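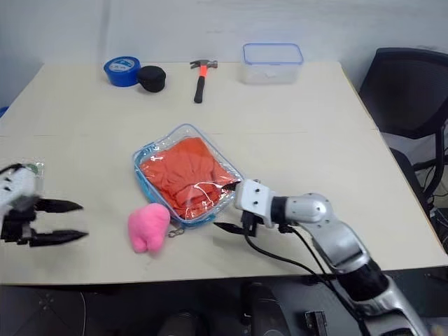

Date: 12/09/2022
From: Hendrik Zulu
To: returns-bench list
Subject: Re: Re: Bench changeover and who does what

The Werketti bench has now run 159 pouches through the returns line, and I can answer most of what Tianyou raised. The arms cope well with stiff items and poorly with anything that folds. A zippered pouch with a garment inside is the hard case: the clear plastic throws bright reflections, and the small metal pull at the corner gives a gripper very little to hold. A claw hammer or a food container is a simpler job by comparison.

Tianyou Jiang wrote:
> Two questions before we move the Risance stock over in February.
> First, does the bench operator still open pouches by hand, or only
> check them? The draft roster says "check" and the work sheet says
> "open and check". Second, who signs the Fan log when a pick is
> abandoned partway?

On the first point, the work sheet is correct. The operator opens any pouch the arms have tried twice. That happened on 24 of them, mostly with soft goods. The roster wording will be changed to match.

On the second, the operator signs, not the shift lead. Diso records the time of the stop but not the cause, and the cause is the part we need. Please write it in plain words – "slipped off the pull" is more use to me than a fault code.

The larger change is to the pace of the work. Under the old method one person sorted steadily all shift. The operator now watches for long stretches and then has to act quickly. Several people have told me they find this more tiring, and I agree with them. I have asked for a maximum of 2 hours at the bench before rotating to packing. No positions are being removed in this round. I have no information past that.

Hendrik

Comments

Packing rotation works for us if labelling is covered at the same time. At present it is not.

Can the fault codes stay as an optional column? I use them for the maintenance colour charts.

Will the old sorting benches be kept as a fallback?

Contact the list owner | © 2022 Returns Bench List | Back to top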